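Guides > Prundex > Setting up your library > Section 3: Heroes, villains and other paperwork

Updated March | By the Grultudeo manuals desk

3. SETTING UP THE CHARACTER INDEX

By now you have Prundex installed, your discs scanned, and a list of animated movies longer than you'd like guests to see. This section covers the character index, the part of Prundex that lets you search for a film by who is in it. If all you remember is a vulture with a lisp and a song about soup, you want the index.

The index ships with 3,849 characters. It does not ship with any of yours, meaning the ones from obscure straight-to-video sequels you bought at a yard sale. Those you add by hand (see 3.4).

Before you start

Have these ready:

- Your Prundex library, with at least one film in it
- The Thiele disc reader, if you plan to add characters from the credits
- An evening

Note: The Thiele reader has to be plugged straight into the computer. Hubs work until the second disc.

3.1 Turning the index on

1. Open Prundex and go to Library, then Extras.
2. Check the box marked Character index.
3. Choose a spoiler level. The choices are Open, Careful and Child in the room.
4. Click Build.

The first build takes a while. The progress bar will reach 99 percent and sit there, thinking about its life. Leave it alone. When the build is done, the Extras tab turns green and a Characters tab shows up beside it.

Caution: Do not close the program during the build. If you do, the index keeps whatever it had at that moment, and you may end up with a library of sidekicks and no one for them to stand next to. To start over, go to Extras, click Clear index, and repeat step 4.

About spoiler levels. Open shows everything, including who did it. Careful hides the last act. Child in the room hides the last act, the names of secret villains, and the fates of all parents. That third item removes more text than you would think, and on some films the page is nearly blank. You can change the level later without rebuilding.

3.2 Sorting characters into roles

Every character gets a role: Hero, Villain, Sidekick, Henchman, Comic relief, or Furniture (for enchanted household goods). Prundex guesses the role when it builds the index. It guesses well for anyone with a cape and a staircase. It does less well with stepmothers, who all come in as Villain, including the nice ones.

To change a role:

1. Open the Characters tab.
2. Click the character's name. A single click; two will start the movie.
3. Pick a new role from the menu on the right.
4. Click Keep.

A character can hold 2 roles at once. Use this for the henchman who switches sides in the last ten minutes and for the charming prince you were right about all along. On the Careful level, only the first role shows, so put the surprise second.

Note: There is no role for Narrator. We get letters. For now, use Comic relief or, if the narrator is very solemn, Furniture.

3.3 Arranging the villain shelf

The villain shelf is a page that shows all your villains side by side, in whatever order you like. It is the most used page in Prundex, and we have stopped asking why.

1. From the Characters tab, choose Shelves, then New shelf.
2. Pick Villains as the role.
3. Choose a layout. Aswood is the plain one with large portraits. Lineup puts everyone against a height chart.
4. Drag portraits into order, or choose a sort from the Sort menu.

The sorts are Name, Film, Year, Height, and Menace. Menace is worked out from screen time, number of songs, and whether the villain has a laugh of more than four seconds. It is a rough tool. A villain with no songs and a quiet voice will score close to a garden gnome, even if he spent the whole movie scaring you out of your socks. To fix a score, click the number and type a better one. Scores run from 1 to 29. The top end was set years ago by someone who has moved on to other work, and changing it breaks the height chart.

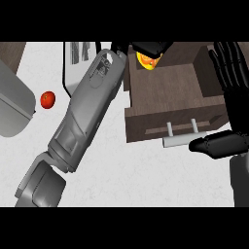 Fig. 3-2. Gray arm and black gripper, with a wooden drawer unit.

5. When the shelf looks right, click Pin. A pinned shelf stays put when you add new films. An unpinned shelf reshuffles itself every time, with great confidence.

Caution: Lineup uses the heights given in the index. Dragons, sea witches in their final form, and anyone who turns into a storm cloud will push everybody else down to the size of rice. Open the character's page and set Height to Usual form before you pin.

If a portrait is missing, you will see a gray oval with a question mark in it. Right-click the oval and choose Find portrait. Prundex pulls a still from the disc, usually in the middle of a blink. Keep clicking Next still until you get one with both eyes open. Some villains only have the one eye, so use your judgment.

3.4 Adding a character by hand

For films the index doesn't know:

1. Put the disc in the Thiele reader and wait for the light to stop blinking.
2. In the Characters tab, click Add, then From credits.
3. Check the names you want. Uncheck the caterers.
4. For each character, fill in Name, Role and Film. The rest can wait.
5. Click Keep all.

If the credits are too fuzzy to read, which happens with older discs, choose Add, then Blank card, and type the details in yourself. Spelling counts. Prundex treats "Count Grimble" and "Count Grimbel" as two separate noblemen and will give each of them a castle.

Note: The Notes field holds any text you like and is searched along with everything else. People use it for first lines, last lines, and grudges. Anything typed there shows at all spoiler levels, so keep the big twist out of it if the family shares the library.

3.5 Linking sequels

A villain who comes back in a sequel will have a card for each film. To join them:

1. Open either card.
2. Click Link, then type the first few letters of the name.
3. Select the other card and click Join.

Linked cards share one portrait and one spot on the shelf. If the sequel recast the villain as a misunderstood youth with a guitar, you may want to leave the cards apart. Prundex has no opinion on this. Our support desk has several.

A villain's long-lost twin, vengeful sister, or previously unmentioned apprentice is a separate character and should not be linked. Use Related instead, which draws a dotted line between the portraits. The limit is 3 dotted lines per card. Large royal families will have to choose.

3.6 If something looks wrong

The Characters tab is missing. The build didn't finish. Go back to 3.1 and do step 4 again.

Every character is a Hero. Your spoiler level is set to Child in the room, and the films in your library all save their villain for the end. Switch to Careful.

The same villain shows up twice. Check the spelling on both cards, then link them as in 3.5.

The shelf is empty. You have made a villain shelf from a library with no villains in it. This can happen with films for the very young, where the worst thing on offer is rain. Add the rain with a blank card if it bothers you.

The movie starts when you click a portrait. You clicked twice. Press Stop, or watch it.

Menace scores all read 0. The sound was off during the build, and Prundex could not hear the laughs. Turn the sound on, open Extras, and click Measure again. It plays every laugh in the library from start to finish, so about ten at night is a poor time to do it if you have neighbors.

Once the shelf is pinned, you can go on to Section 4, Songs and reprises. Save a backup first: Library, then Back up, then pick a folder you will be able to find again.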